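04/10/2021

I promised myself I would write this up before bed, and it is now well past the time I call bed, but if I leave it until the morning I shall have lost half of it. So, tea at my elbow, second-best pen, off we go.

The news came at lunch. Aaliyah rang (she never rings, she sends those long messages with no full stops in them) and before I had even said hello she was shouting that they are making another one. A third Laxdal film! After all this time, and after the whole lot of them swore blind at the end of the second that the story was finished and they had said their goodbyes. I had to sit down on the stairs with my coat half on. She had read an interview with the woman who plays Neka, who had been asked straight out whether she would come back, and who said something like "well, a conversation has been had", and then laughed and started talking about her garden. Aaliyah says you don't laugh like that over nothing. I am inclined to agree with her, though I have been wrong about this sort of thing before.

I should put down, for when I am old and can't remember why I cared, that the first Laxdal was the film I saw the week I moved here, when I knew not one soul in the town and went to the Indo because it was raining and the foyer looked warm. I sat next to a girl with an enormous bag of toffees who offered me one before the adverts had finished, and that was Aaliyah Beaudoin, and that was that. We went back for it again on the last night of its run. So you will understand that I am not a sensible judge of whether it is a good film. It has that silly business with the ferry tickets, and the sister's accent wanders all over the place, but when Neka stands in the doorway with her suitcase and doesn't say what she came to say, I go to pieces, every time, and I have no wish to be cured of it.

The second one I have less to say for. I watched it again in September, on my own with a blanket, to see whether I had been unfair, and I think I had been, a bit. The wedding is lovely. The music is better than I remembered too. What lets it down is Grenance. They sent everybody off to Grenance for the whole of the middle part, I suppose so that there could be some sunshine and a hotel, and once they are there nobody seems to want anything very much. They lie by a pool and are witty. The whole point of the first was that these were people with rent to pay and buses to catch! I said all this to Aaliyah at the time and she told me I was a misery, but this afternoon she admitted she always makes a sandwich during the Grenance part.

So of course we spent the best part of my lunch hour, and then a good deal of this evening, working out what they ought to do. Aaliyah wants Neka to be running the boarding house herself now, with a new young lodger who is every bit as prickly as she was. I like that very much. I only want them not to kill off the old father just to give everybody something to cry about, and I would like the brother to turn up, the one who is mentioned in the letters and never seen. Two films and not so much as a photograph of him on the mantelpiece. We have talked about that brother so often that I feel I have met him.

Then we got on to whether the Indo would even show it. They have been so careful since they opened up again, mostly old favourites and the odd family thing, and there are only 100 seats on sale for each showing now, with the rows spaced out. If it did come I would want to be there on the first night, in a proper seat, with toffees. Aaliyah says she would queue. I reminded her that she wouldn't queue for her own birthday cake, and she said this was different, and so it is.

She also said I ought to write to the interviewer and ask what else was said, and for a mad half hour I nearly did. I got as far as "Dear Sir or Madam". Then I thought of the poor soul opening it and put it away in the drawer with the other letters I have been too embarrassed to send.
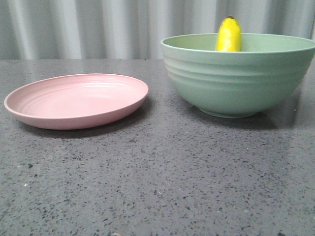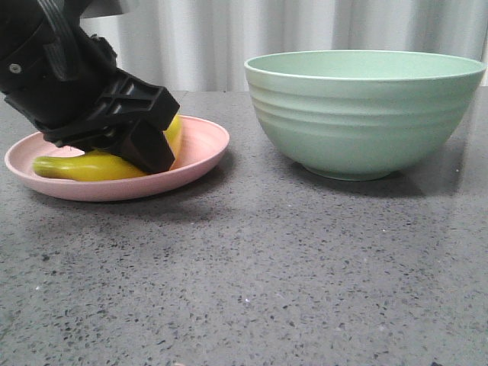

Where was I? Yes, the director. That is the part that worries me. The interview said nothing at all about who would be in charge, and if it is the man who made the second then I am afraid we shall all be back at that hotel before you can say knife. The one who made the first has been off doing television, a thing about a lighthouse, I believe, and I haven't managed to see any of it. Aaliyah has, and says it is slow but in a nice way -- like listening to somebody's aunt. I would give a lot to have her back.

I do try not to get my hopes up. Last time there was a rumour, I bought a new diary just so I could put the date in it, and the date never came and I had to use the diary for dentists. But it did me good to hear Aaliyah so excited. She has had a long dull year of it and so have I, and for one whole phone call we were both back in those scratchy red seats, whispering.

She is coming over at the weekend and we are going to watch the first one from the beginning, with the sound up, since the people next door are away. I must find the disc. It was in the box under the spare bed, unless I lent it to someone, in which case I shall have to ring round and be brave about it. I must get toffees in too, the hard ones.

The tea has gone cold now. Bed.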